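Call for Participants: Student Robot Manipulation Project, Spring Session

Posted Nov 25, 2021

The Tudureo Institute of Technology invites applications from enrolled students who wish to take part in the Uniyal Student Robotics Project during the spring session. The project is administered by the Department of Applied Automation and is open to students in any major. Work begins in the first full week of February and continues for 10 weeks.

Purpose of the Project

The Uniyal project gives students supervised practice in teaching two robot arms to carry out ordinary household work. The topic for the coming session is waste sorting and disposal. Participants will operate the arms by hand control, record their attempts, review the recordings, and prepare the results for use in training a control program. Tasks include lifting empty bottles from a flat surface, passing an item from one arm to the other, and placing items in a lined wastebasket.

Number of Places

The department will admit 15 participants. Of these, two will serve as team recorders and will be responsible for the written log kept during each session. Applicants who would like to be considered for the recorder role should say so in their letter. Last session the department received 78 applications, and students are advised to apply early.

Duties of Participants

Each participant is expected to:

Attend one laboratory session each week and one review meeting every other week.
Complete the safety briefing before operating any equipment.
Reset the work area between attempts according to the posted procedure.
Label recorded attempts using the project's standard terms, including attempts in which an item was dropped or missed.
Submit a short written report at the end of the session.

The Bottle Task

New participants start with the bottle task. A plastic bottle is laid on its side near the wastebasket, and the operator brings the grippers to it using the wrist camera views. Clear plastic is difficult to judge through a small camera, and operators are asked to approach slowly and to check the position of both arms before closing the fingers. Participants who complete the task to the satisfaction of the session leader may move on to exercises with two or more items.
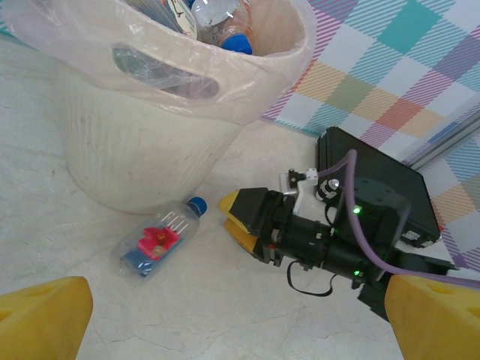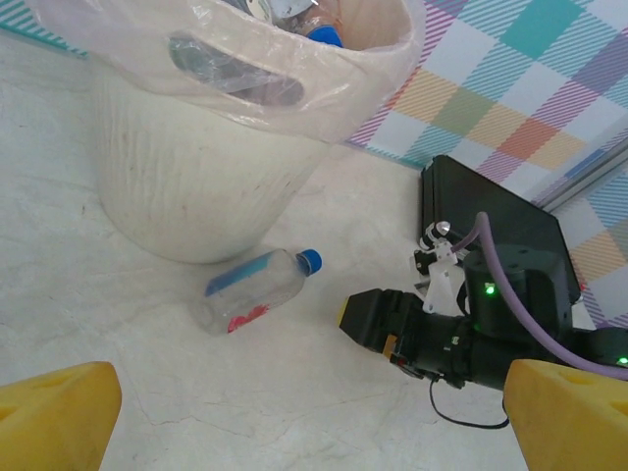 Bottles used in the task, as seen between the gripper fingers:

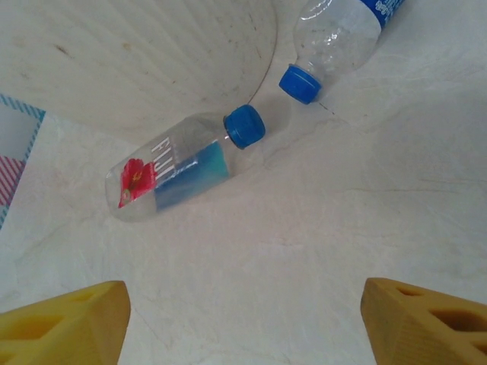 According to Meenakshi Chaudhary, the first few weeks are slower than most students expect. I spent two full sessions learning to line up one gripper with the neck of a bottle, she writes, and I would tell anyone applying to be patient with that part. The review meetings helped me more than extra time at the controls did. When you watch your own attempts next to those of another operator, you begin to see where you rushed.

Eligibility

Applicants must be enrolled for at least half-time study during the spring session and must be in good academic standing. Previous experience with robots is not required. Some familiarity with a programming language is helpful for students who wish to join the data preparation group, but it is not a condition of admission. Students who took part in an earlier session may apply again and will be considered after first-time applicants.

Credit and Support

Participants may register the project for academic credit with the approval of their adviser. Students who do not register for credit will receive a certificate of completion. Laboratory equipment and access to the Puvum labeling software are provided by the department at no charge. Participants are not required to own a computer that meets any particular standard.

Schedule

Laboratory sessions are held in the late afternoon and early evening. Each session lasts around 2 hours, including setup and reset of the work area. Admitted students will be asked to rank the available time slots. Requests for a change of slot after the session has started will be granted only if an exchange can be arranged with another participant.

How to Apply

Applications should consist of a completed form, a current transcript (an unofficial copy is acceptable), and a letter of no more than one page explaining the applicant's interest in the project. Forms are available at the department office in Stumard Hall. Completed applications may be returned to the same office or placed in the project mailbox beside the main entrance.

Applications will be reviewed in the order received. Applicants will be notified of the outcome in writing before the start of the spring session. Questions about eligibility, credit, or accommodations for a disability should be addressed to Ramesh Bhardwaj, Project Coordinator, Department of Applied Automation, Stumard Hall.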